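4.2 Slow loss of closing force

The failure that taught us the most was also the quietest one. Out of 1,577 recorded grasps with the Sisotton hand-held gripper, the first 1,000 gave us no trouble at all. After that the logged finger width began to drift, by up to 2 mm, while the fingers themselves still closed fully. What a lovely puzzle!

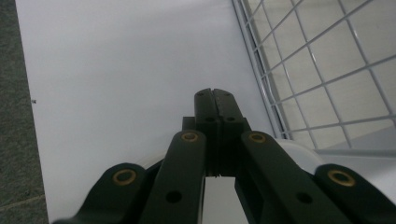

Figure 3. Gripper closed over a white surface beside a wire mesh panel.

Drift of this kind is nasty for training, as the policy learns a grip that the hand never made. We first blamed the encoder, and Adi Tambunan swapped it twice with no change. Attention then moved to the linkage, where brass-colored bushings sit at the pivots of the inner and outer arms. Play at the two outer pivots let the arms shift under load even with the fingertips pressed together, and the encoder read that shift as motion. Refitting those two cured it, and we were thrilled to see the log go flat again.

Comments

Gunārs Lill: Did you relabel the drifted grasps or drop them?

Kadri Luik: Dropped them. Great fun to read, we saw the same on our Amus unit.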